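Cross-Border Contract Law Reading Group: your questions answered

What is the reading group?
We're a friendly bunch of students, researchers and practising lawyers who read one piece on European contract and consumer law every month and then talk it over for two hours. The group started at the Molefe Centre for Comparative Law, and it has grown well beyond the building since then!

Do I need a law degree?
Not at all. A good few members come from economics, translation or trading standards, and their questions are often the ones that get the room going. If you can read a directive with a cup of tea and a pencil, come along.

What are we reading this year?
The theme is remedies for faulty goods bought from another member state. We began with the conformity rules, and from January we move on to the right to repair -- a topic people have been asking for since the group began. The full list is in the Delter reader, which runs to 172 pages and includes the older case law in English.

How do I get the reader?
Members download it from Skimer, our shared library. Printed copies can be picked up from the front desk. Please bring yours each time, as we refer to page numbers a lot.

How many places are there?
We keep each session to 25 people so that everyone gets to speak. There is a waiting list, and places do come up, so please put your name down.

Can I join online?
Yes! The link goes out by email on the morning of the session. We start at 5.30 pm, UK time.

Do you cover national law too?
Very much so. Half the fun is seeing how the same article of a directive ends up in the Dutch, Polish and Irish books looking like three different rules. Members who know a legal system well are warmly invited to give a ten-minute introduction to it.

Where can I find notes from past sessions?
They're all in the Jolenum archive, sorted by theme. Start with the set on sales contracts, which is a lovely way in. 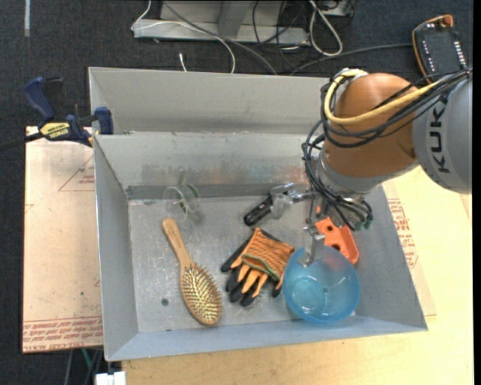

Can I suggest a text?
Please do. Send us the title and a line or two on why you'd like to discuss it. Articles under 35 pages stand the best chance -- anything longer we split over two months.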